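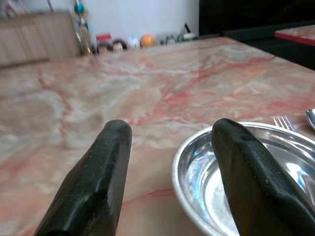
Kulolham kitchen – worktop and utensils check
Inspected by: Anum Mengal
Date: August 29, 2026

1. Marble top, surface. Pass. Clean with neutral soap only – no vinegar or descaler.
2. Marble top, edges and corners. Pass. No chips felt by hand.
3. Sealant at wall joint. Fail. Gap of 10 mm at the left end. Refer to Wajid Dhanial.
4. Steel bowl, rim and inside. Pass. Crease under rim to be brushed at each wash.
5. Forks and spoons. Pass. One fork with bent prong withdrawn.
6. Water at sink tap. 60 degrees. Pass.

Item 3 also open in April. Recheck after repair, job no. 216.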